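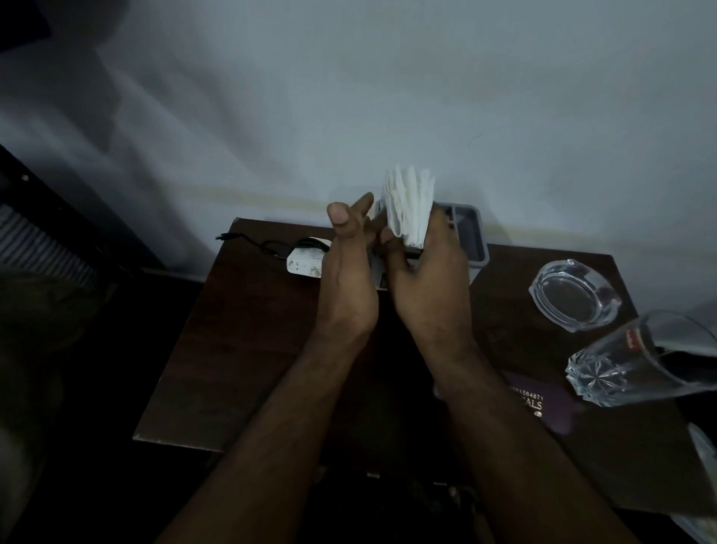

Rainer Ackermann wrote in after our last piece on handovers and asked for the steps in order, since his firm, Latero, had lost a sales director in January and the new one spent her first month asking for passwords. The steps are set out for a company of up to 3,000 people. Smaller firms can skip step 4.

How to hand over a senior role

1. Agree on the last day in writing. Put the date the old manager gives up signing authority in the same letter. These are often two different dates, and the bank will want the second one.

2. List every open decision. Ask the outgoing manager for one page with the decision, who is waiting on it, and when it is due. Leave out finished work.

3. Move the accounts. Change the named contact on supplier contracts, the payroll system, the company cards and any software license held in a personal name. At Matheson the domain name was registered to a manager who had left, and it took two months to get it back.

4. Tell staff before customers. Send the internal note in the morning and the customer letter after lunch. Keep the note short: who is leaving, who is starting, who approves expenses in between.

5. Call the large customers. A letter is fine for most of them. Astumel had 2,044 active accounts when its head of sales changed, and the two managers split a list of the biggest ones and phoned them together. The new manager should do most of the talking.

6. Set the overlap. Two weeks is enough if step 2 was done properly. During the first week the old manager runs meetings and the new one listens. In the second week they switch.

7. Close the overlap. Collect the laptop, keys and cards, and remove the old manager from shared mailboxes and group chats. If you have agreed on phone support afterward, write down when it ends and whether it is paid.

If the new manager comes from inside the company, run the same steps for the job they are leaving. Farkgate left this out and had a regional office with no one able to approve invoices until the end of the quarter.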